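# Skemcombe pantry starts packing snack pouches

Thursday, October 15, 2020

The food pantry in Skemcombe has begun sending snacks and canned drinks home in small cloth and mesh pouches, replacing the paper sacks it used through the spring and summer. Packing takes place on weekday mornings at the hall on Dallow Street, and 83 households signed up in the first two weeks.

Each household gets one pouch per child. The contents change with what comes in, but most weeks there is something to drink and a wrapped snack or two. Items are laid out on a covered table before they go in, and anything past its date is pulled at that point.
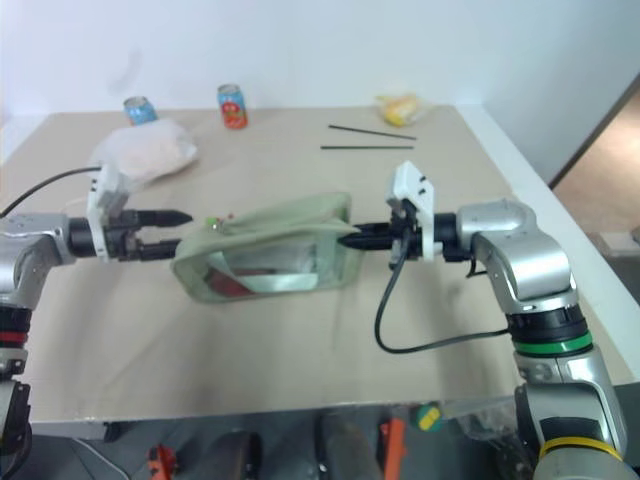
The pouches were bought with money left over from a May collection and should last into next year. The pantry has 1,000 of them in stock, in several colors. Families are asked to bring them back when they pick up the next one - a bin for returns is just inside the door - and they are washed before going out again.

Children up to age 18 qualify, and no proof of income is needed. Sign-up sheets are at the hall and at the Perić bakery on the corner. Pickup is from the side entrance for now, with masks required in line.

Single-serve snacks in sealed wrappers are the item most needed this month. Glass jars and homemade food cannot be accepted. Donations can be left at the hall during packing hours.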